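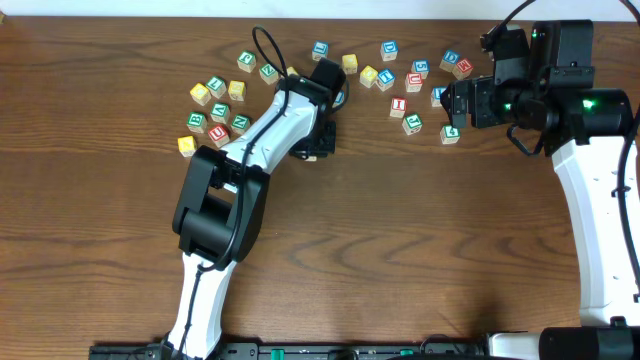

Alphabet blocks should never be put away in order, according to Inese Kivi, and a child who has to line them up from A to Z before lunch will soon stop taking them out at all. Tip them in the box, she says, and let the letters come out however they like.

Burgi Bühler would not go quite that far. She has repaired and resold wooden toys for 12 years from a shop called Kekana, and blocks are the item she sees most. Sets come in with letters missing, or with two half sets mixed in one bag. She sorts them by size first, then by the color of the print, and only looks at the letters at the end.

"People bring me a bag and say it's complete," she says. "I put it on the table and there's no E. It's nearly always the E, the A or the S. Those are the ones kids need for names, so those are the ones that travel."

A good block is a simple thing. The wood is left pale, the corners are taken down a little so they don't dig into a palm, and the letters are printed in a few strong colors. Green, blue, red and yellow are common. Some sets add numerals, which parents tend to forget about until a 4 or a 5 turns up among the letters.

Bühler wipes used blocks with a damp cloth and a drop of dish soap, never soaking them, and leaves them on a towel overnight. Raised letters hold grime along the edges, and for those she keeps an old toothbrush. Chips get a light sanding. She doesn't repaint. A worn letter can still be read, and she would sooner sell it cheap than cover it with something a toddler might chew.
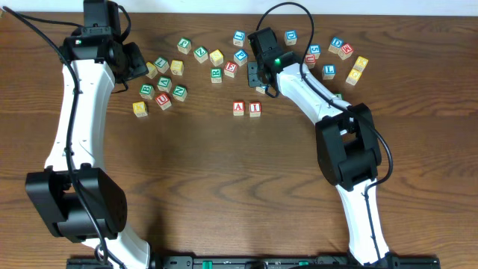 How many blocks does a child need to start spelling? A set of 30 will cover short words and most first names, as long as the vowels are doubled.

Žydrūnas Ots buys from Bühler for the playroom at his daughter's preschool, where the blocks come out every Wednesday. He used to set out word cards beside them. The children ignored the cards and built walls, so he put the cards in a drawer, and a few weeks later one girl had stood a Z next to a T and asked him what it said.

"I told her it didn't say anything yet," Ots says. "She went looking for an O."

He stores the blocks in a shallow tray – a deep box means someone empties the whole thing on the floor to find one letter. Bühler sells loose replacements from a drawer under the counter, and customers are welcome to dig through it themselves. The vowels go first, and she has plenty of Q.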